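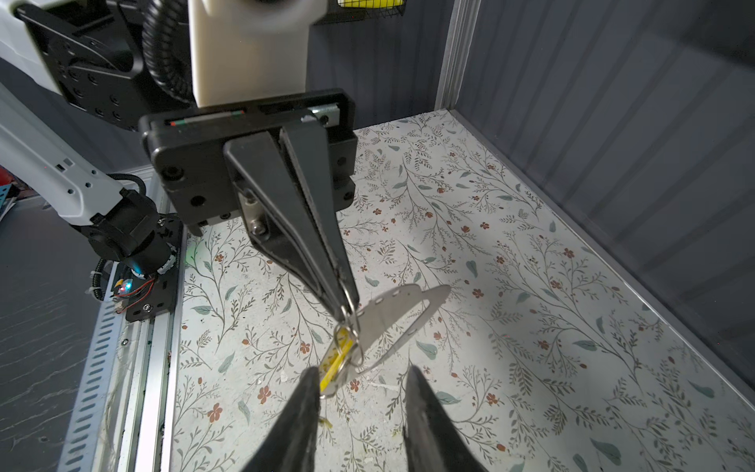 Well, I hope it knows which ones stick, my sister said down the phone, because if it can't tell you a key sticks then it's only moving metal about. I'd rung to tell her the new thing had arrived at work and she'd gone straight to the point, as she does. She did two summers on the key desk with me at Dikside and she has never quite left it in her head.

I told her it didn't know anything yet. It had been in for a week. It picked up a key by the ring, lifted it, held it there a good long while as if it had forgotten what it came in for (I know the feeling) and then put it down somewhere else on the flowery table.

"So it's moving metal about," she said.

"It's learning."

"So did I, and I was quicker."

I should explain the desk. Dikside looks after holiday cottages, mostly the ones out at Gililholm and a few along the Gondal road, and every cottage has a front door key, a back door key, a shed key, a key for the meter cupboard, and usually one more that opens nothing anyone can remember. They go out on Friday and Saturday and come back the Friday or Saturday after, covered in sand and sun cream. For eleven years my job was to sit at the desk and put them right. Tags back on, rings closed, each one on its own hook. There are 1000 hooks, and I could walk to any of them in the dark. I had to once, when the power went, and I've probably mentioned it to everyone I've ever met.

Then Cikon came and built their box in the back room. Two arms, grey ribbed walls, a wire basket up on the wall for bits and bobs, and that table top with little red flowers and leaves all over it. I thought it would look like something out of a space film and it looked like a picnic in a garage. I said so to the Cikon engineer and he wrote it down! I've no idea where that note went.

The idea was that the arms would do the returns. My part, for now, was to stand by with a tablet and press a green square if it had picked up the right key in the right way, and a red one if it hadn't. I'd get a new title for this. I'd asked whether I'd get any new money and been told that was a separate conversation.

## The red square

I was far too kind with the green square to begin with. It would come down with its two long black fingers, miss the ring, close on the tag, and up would come the key dangling any old how, and I'd think, oh go on, you've got it, you've had a try. Green.

The engineer took me to one side about that. He was very nice. He said it would believe me.

I went home and thought about it all through tea. Nobody had ever put it to me that way about any of the youngsters we'd had on the desk over the summers, and they'd believed me as well, I suppose. I'd let one lad hang the shed keys back to front for a whole season, as he'd had a rotten year and I couldn't face telling him.

So the next morning I was strict. Red for the tag. Red for the wobble. Red for dropping a back door key on top of a front door key and then looking (it can't look, I know) pleased with itself. I gave it 60 reds before dinner and felt dreadful, and took my sandwich out to the car so I wouldn't have to hear it humming.

By the end of that week it went for the ring nearly every time.

The other thing I found was that I'd started talking to it. Only small stuff. "Mind that one, it's bent." "Other side, love." The woman from accounts caught me at it and I pretended I was on the phone, and then the actual phone rang on the desk behind me. She's never brought it up. I think about it at least once a day.

What I missed was the handling. I hadn't expected that. You learn a lot about a cottage from its keys. If the front door key comes back with the ring pulled open, somebody's been using it on a bottle. If a key's warm from a pocket when it lands in your palm, they've come straight to you and they'll want to talk about the view. And a key with a sticky lock gets a shine down one side where people have been forcing it, and I'd feel that with my thumb and ring the joiner before the next family had even packed. All of that used to come across the desk to me, and now it went down a chute and into the back room, and I saw it through a panel with a tablet in my hand.

I told the office about the shine. I said I wanted it on the tablet somehow, a third square. They said they'd feed it back to Cikon. I've been at Dikside long enough to know where things go when they're fed back. 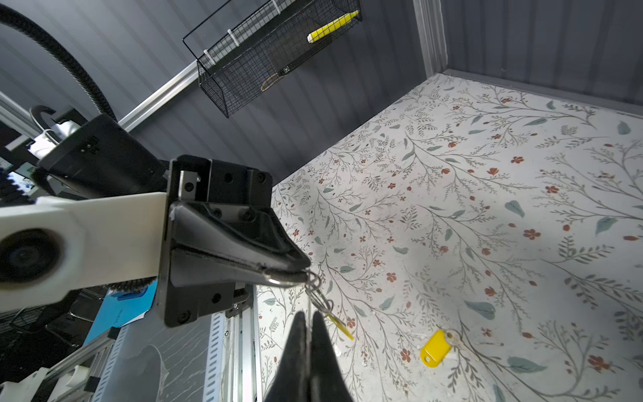

## Cottage 13

We've got a numbered list for the Gililholm lot, and 13 is the one up the steps with the blue gate. It has the worst front door on the coast. The key goes in sweetly and then you've got to lift the handle, lean, and turn it as though you were sorry for it.

On the Saturday before Christmas we had a family due into 13 at four o'clock, with a grandmother and a baby and a dog. I was on my own with the box. It had been going beautifully all morning and I'd had so little to do that I'd watered the plant twice. A key came up on its ring, yellow tag swinging underneath, and I had my thumb on the green square already.

And I don't know what it was. The light, maybe. I saw a streak down the side of the blade, bright as a new coin, and I pressed stop. The big one, the one on the wall, that we'd all been told was for hands and hair and fire.

It's very quiet when they stop. I'd not noticed how much noise they made till then.

You're meant to wait for somebody from Cikon before you open the panel after a stop. There was a number to ring, and I rang it, and it told me they were closed until after the holiday. So I opened the panel and I reached in past those fingers, which was a strange feeling, like taking a biscuit off a sleeping dog. It was holding on properly, too. Right on the ring. I had to give it a tug, and I thought, well, I taught you that.

Nearly through, the key was. There was a crack across the shoulder you could get a fingernail in. One more lean on that door and it would have gone, with half of it left in the lock, and the grandmother and the baby out on the steps in the dark.

I cut a new one on the old machine, which they'd shoved under the stairs with a sheet over it. It took me three goes. I was out of practice and I was cross about being out of practice. Then I drove it up to Gililholm myself and tried it in the door and stood in their hall for a minute in my coat, breathing that shut-up cottage smell. I'd been looking after the place for eleven years and I'd never been inside.

## What they decided

There was a meeting, of course. The office wanted to know why the log showed nearly three hours of nothing on the busiest day of the month. I put the cracked key on the table and it got passed round, and everybody ran a thumb down it without being asked.

The engineer sent a long message saying that the arm's cameras could be taught to look for wear if somebody would sort them out some examples, good ones and bad ones, as many as we could lay our hands on. He thought 100 of each to begin with. So that's what I've been doing since the new year. I've got two biscuit tins. The arms do the returns, and twice a day I go in and take whatever I like off the hooks and sit down at the desk and feel them over, one at a time, and drop them in one tin or the other.

They've called it Quality. The separate conversation about the money did happen in the end, and it came out at less than I'd hoped and more than my sister bet me it would, so she owes me fish and chips.

She came in to see the box last week. I'd built it up a bit, I think. She stood at the panel with her arms folded and watched it pick up a key, carry it over and set it down, and then do another, and she didn't say a word for so long that I started to feel nervous on its behalf.

"It holds them like you do," she said.

I said I didn't hold them like that.

"You do. Stuck out in front of you, as if they might go off."

Then she asked if we were taking anyone on for the summer, and I had to tell her no, it didn't look like it, they wouldn't be needing the extra pairs of hands this year. She nodded and carried on watching. There'd always been two or three youngsters on from June — her, once upon a time, and then that lad with the shed keys, who I heard is a postman now. She asked what they'd do for a summer job round here. I said I didn't know. She fished a key out of the bad tin and turned it over a few times, and said this one was fine, I'd put it in the wrong tin, and I took it off her and felt it again and she was right.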